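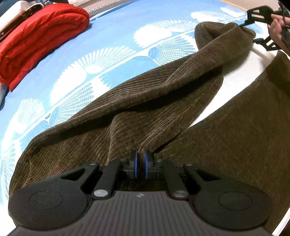
Podier hand grippers for laundry work — anyone else using them?
Started Saturday, July 10, 2021

marlow_bench
We've had a pair of the Podiers on hire from Skamen for a few weeks now, and I'm rather fond of them! My test piece is a brown corduroy thing with thick folds, and with one gripper near me and the other at the far end I can open it out over the sheet quite nicely. The blue pads on the fingertips take a decent pinch of the ribbed stuff. Hire is £300 a month for the pair, training data upload included.

tidewrack
Glad you're happy, but £300 is steep to my mind. We went with the Bunden kit, bought outright, and after 43 sessions the only thing I've replaced is a set of pads.

marlow_bench
Fair point, though didn't you find the Bunden heavy? My wrists were complaining by teatime, bless them.

oldgreyhen
I'm with tidewrack on cost and with marlow on wrists, which helps no one, sorry. What I'd warn you about is lint — corduroy sheds dreadfully, and I wipe my Podier pads every 5 folds or the grip goes.

tidewrack
Every 5?! I do mine every 100.

oldgreyhen
On cotton, maybe. Try it on cord and come back to me.

pinfold
Has anybody tried the Kereama pads on a Podier? Skamen say they fit, but I'd love to hear it from someone who has them on.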